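Categoria: Organização e arrumação > Lista de discussão > Mensagens

De: Sânziana Mocanu
Para: lista Arrumar
Data: 08/10/2018
Assunto: Re: separar elásticos e fitas por cor em cestos

Olá a todos,

Respondo à mensagem da Kevser, que cito em parte para quem não a guardou:

> Em Pultdale passámos a separar os elásticos e as fitas por cor, com três
> cestos de plástico: laranja, amarelo e verde. Cada cor vai para o seu cesto
> e acabou-se a gaveta dos emaranhados. Demora-se 3 minutos ao fim do dia e
> no dia seguinte encontra-se tudo. Recomendo a toda a gente, até a quem tem
> pouca coisa. A Corina diz que em Lamham vão fazer igual em fevereiro.
> Kevser Tatlı

Kevser, não duvido que os cestos fiquem bonitos ao fundo da mesa. Duvido do resto. Já tive uma caixa com divisórias da Aubert, já tive saquinhos com etiqueta, já tive pregos na parede, e em todos os casos o sistema aguentou enquanto a pessoa que o inventou estava por perto. Os três minutos também me parecem contas de quem já tem as fitas soltas umas das outras. O tempo vai-se todo antes, a desfazer o nó.
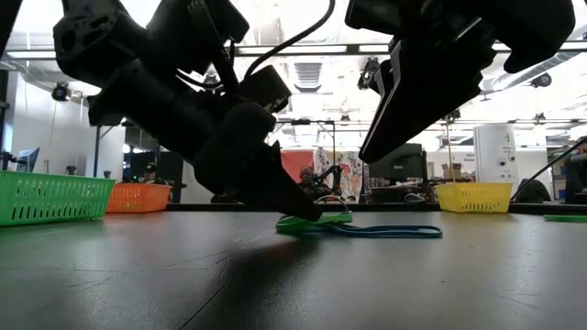
Fita azul-escura e argola verde enredadas, com os cestos ao fundo da mesa.

Para que cesto vai uma coisa destas? O verde com o verde, muito bem, e a azul? Não há cesto azul no teu sistema. Se a regra é "cada cor no seu cesto" e as cores das fitas não são as dos cestos, a regra já precisa de uma tabela à parte, e ninguém vai consultar uma tabela para arrumar um elástico. O Ionuț propôs aqui na lista escrever o nome da cor num cartão preso ao cesto. Um cesto amarelo com um cartão a dizer "azul" é receita certa para asneira.

A segunda objeção é o próprio cesto. Os de ranhuras e os de rede são leves e vê-se o que têm dentro, concedo. Mas um elástico fino mete a ponta pela abertura, prende-se, e quando se puxa por um vêm mais quatro atrás. Aconteceu-me com uns da Gredex que comprei em embalagem de 600 e que acabei por passar para um frasco de boca larga. O frasco é feio e nunca me deu trabalho.

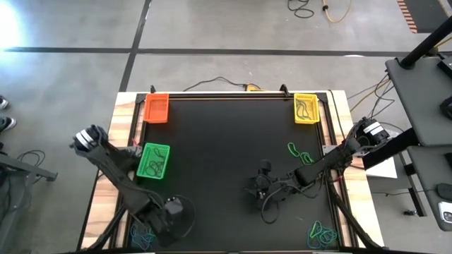 A terceira é o que fica de fora. Em qualquer arrumação por cor há um monte que é verde para uns e azul para outros, e esse monte fica na mesa à espera de decisão. A Pornthip chama-lhe "o canto dos indecisos" e tem um igual em casa, com botões. Eu separava por tamanho e por largura: argolas pequenas para um lado, fitas compridas para outro, e a cor que se lixe. Quando preciso de atar um molho de papéis, preciso de um elástico que dê a volta, e tanto me faz que seja verde.

Posso estar enganada. Se a Corina avançar mesmo em Lamham, gostava que dissesse à lista como estão os cestos passadas umas semanas, sem arrumar antes de olhar – e quem é que os tem mantido. Se for sempre a mesma pessoa, para mim não conta.

Uma pergunta prática, já agora: alguém sabe se os elásticos aguentam melhor em recipiente fechado? Os meus ressequem ao fim de um ano e não percebo se é do ar, da luz ou da qualidade.

Cumprimentos,
Sânziana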